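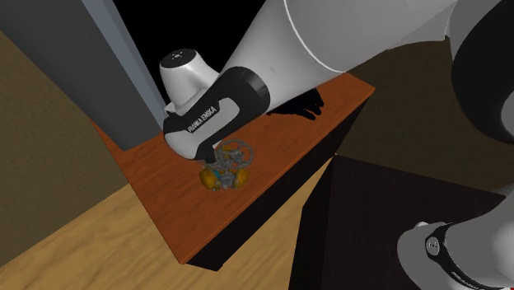 Section 4: Taking your own measurements for a Bultura jacket

I wrote this part of the guide after remaking one too many jackets with sleeves that stopped short of the wrist, so please read it through once before you pick up the tape. It takes a quiet half hour the first time (less after that!), and you will need a friend. I have tried measuring my own back and it can't be done well.

What you need

A soft tape measure, in inches on one side. The metal kind from the toolbox won't bend around you.
A dress shirt that fits you at the collar.
The shoes you plan to wear.
The measurement card that came in your Degefa sample pack, and a pencil.

Before you start

Empty your pockets, take off your belt, and put on the shirt and shoes. Stand the way you normally stand. I know everyone pulls their shoulders back the moment a tape comes out, and I do it too, but a jacket cut for your best posture will gape at the neck the rest of the time.

1. Chest. Have your friend pass the tape under your arms and around the fullest part of your chest, keeping it level across the shoulder blades. Drop your arms, breathe out normally, and read the number. Slip two fingers under the tape while you do it.

2. Waist. For a jacket, I want the measurement at your navel, not where your pants sit. Don't pull anything in.

3. Seat. Feet together, tape around the widest part of your hips. Leave the same two fingers of room.

4. Shoulders. Measure across the back from the outer edge of one shoulder bone to the other, following the slight curve at the base of the neck. Use the bones and ignore the seams of your shirt, which may sit anywhere.

5. Sleeve. Let your arm hang with a little bend at the elbow. Go from the shoulder bone down the outside of the arm to the wrist bone. Measure both arms! Mine are different lengths and yours probably are too, so the card has a box for each.

6. Jacket length. Start at the bump at the base of your neck and run the tape straight down the middle of your back to where you want the jacket to end. If you aren't sure, stop at the bottom of the seat.

7. Go through all six again without looking at the first set. If any pair differs by more than half an inch, take that one a third time and write down the middle number.

Note: Write down what the tape says. Please don't add extra for comfort, as I add the ease when I draft the pattern, and if we both do it you'll get a very roomy jacket.

Caution: The card goes up to a 53-inch chest. Above that, leave the box blank and write the number in the comments line, and I'll draft your pattern from scratch at no extra charge.
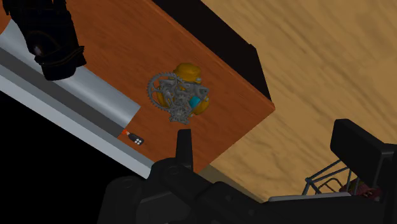 Gears, brackets and mustard-yellow parts on a wooden surface.

Picking your cloth

Your sample pack holds swatches from both of our cloth ranges. Look at them by a window and then again at night under whatever lights you have at home, because midnight blue and black trade places in a sneaky way.

8. Choose the range. Ullport is the lighter of the two and the one I'd wear to a summer wedding. Grorkwood is heavier, hangs beautifully, and forgives a long car ride. There are 109 shades and patterns across both, so I'd pull out your four favorites first and put the rest back in the envelope.

9. Copy the swatch number into the cloth box on your card. It's printed on the back, and I need the letter at the end as well as the digits.

10. Choose the lapel. Peak or shawl for a dinner jacket, notch or peak for anything else. If you leave this blank I'll write and ask you, and your order waits until I hear back.

Note: Satin facings are only offered on dinner jackets. Grosgrain can go on either, and I'm very fond of it on the darker Grorkwood shades.

Sending the card

11. Check that every box is filled in, both sleeves included. Take a picture of the card for yourself, then mail the card to me in the return envelope.

12. Wait for your trial jacket. It comes in plain cotton with big loose stitches and no lining, and it will look awful. That's fine! Try it on over the same shirt and follow Section 5 to mark where it pulls or sags.

Caution: Don't wash or iron the trial jacket before you send it back. Cotton shrinks, and I'd be fitting you to the wrong size.

Prices start at $1,480 for a two-piece in Ullport, trial jacket included. You can change your mind on cloth and lapels right up until you return the trial jacket. After that I start cutting.

Guide last revised 29 May 2022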